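# Pens and pencils, Prernov bench - July
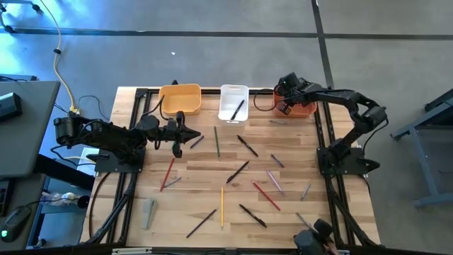
The drawing stock has got out of hand again and I've set aside the morning to sort it before the Kondstead class comes in. Same rule as when Notburga did it last: everything gets tried on scrap, and anything that needs more than two goes to make a line leaves the building. Containers go along the back so the front stays clear for laying things out. One black pen is in the white basket, the rest are still loose on the wood, purple and black and grey pens mixed up with the green and red pencils. I'm sticking with pens in the basket, pencils in the deeper orange bin on the right, and the yellower one on the left for whatever is going out.

**9.20** Scrap paper: backs of the old Vaher delivery sheets. They have a slight coating which some inks don't like, so a pen that skips on these gets a second go on cartridge paper before I give up on it. Rasmus says this is too generous.

Method, for whoever does it next:

- Three loops and a straight line, no pressing.
- If it skips, scribble in the corner, then one more set of loops.
- Pencils: check the point, then roll on the bench. A wobble usually means it's bent, and a bent one has often got a broken lead inside.
- Don't sharpen as you go. Do them all at the end over the bin, otherwise the shavings get into the caps.

**9.55** First black pen good. Second one dried up, no response on cartridge either. The short purple is fine, a bit scratchy at the start of a stroke but it settles. Siu-fong wants the purples kept together for marking corrections, so I've put an elastic band round them.

The green pencil is softer than I remembered and smudges when you draw a sleeve across it. Fine for layout, no good for anything that gets handled. I'd like to know what grade it is but the lettering has worn off.

**10.30** Stopped for tea. Jaanus came by and asked whether the red pencil could go to the joinery bench as theirs has vanished. Said yes. It needs writing in the book - item 65, red pencil, out to joinery. Item 66 is still blank so use that for the next one.

Grey pen is the best of the lot. Thin line, no blobs, dries quickly enough that I couldn't smear it with a thumb. Would buy more if I could find out where it came from. Žydrūnas thinks the Prombridge open day, which is possible, they were handing out all sorts.

**11.10** Sharpening. The hand sharpener is chewing one side of the wood and leaving a collar on the other. Blade probably wants replacing. Did the pencils with a knife in the end, slower but the points are better. The old drawing office manual on the shelf (1939, spine gone) says to expose a long lead and finish it on fine glasspaper, so I tried that on the green. Nice point. Broke it straight afterwards.

To do:

- New sharpener blade
- Label the bins properly, tape keeps peeling in the heat
- Ask Notburga if she wants the dead pens for the springs
- Cartridge paper nearly finished, 3 sheets left in the drawer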